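Posted in: Exhibitions & Displays > Checklists

Gukness Gallery, pre-opening walk-round, May 2, 2026

I did the rounds of the children's costume show before the doors opened, and here's how we got on. Shout if I've missed anything!

Front entrance and ramp: OK. The mat has stopped curling up now I've taped it (again).

Fire exits: OK, both of them. Somebody had parked the pushchair sign in front of the back one, so I moved it. Please leave it where it is now!

Extinguishers: OK, tags in date. The one by the shop was last looked at in February.

Display plinths: one wobbler, number 15, the one with Hiba Saliba's paper crowns on it. I've wedged it for now but it wants a proper fix before the Grivetville school visit.
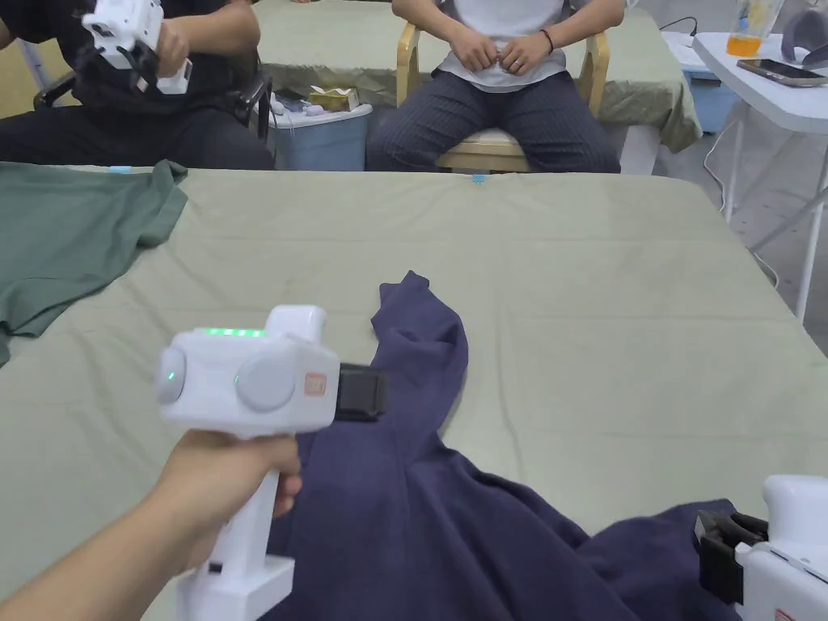
Navy garment and dark green T-shirt on the cloth-covered table.

Hanging rail: needs work. Two hooks are loose and I wouldn't trust them with the big cloaks, so those are staying in their boxes until Hoi-yan Ho can bring her drill over.

Lighting: mostly fine. The spot over the mask wall flickers and it gave me a headache in five minutes flat. New bulb on order.

Small parts: I found beads under the dressing-up bench, easily swallowed by a toddler, so I've swept the lot up. Worth a look every morning, I think.

Room limit: up to 342 people, sign is up and readable.

Checked by Odette Cordier

Contact the gallery | © Gukness Gallery | Back to top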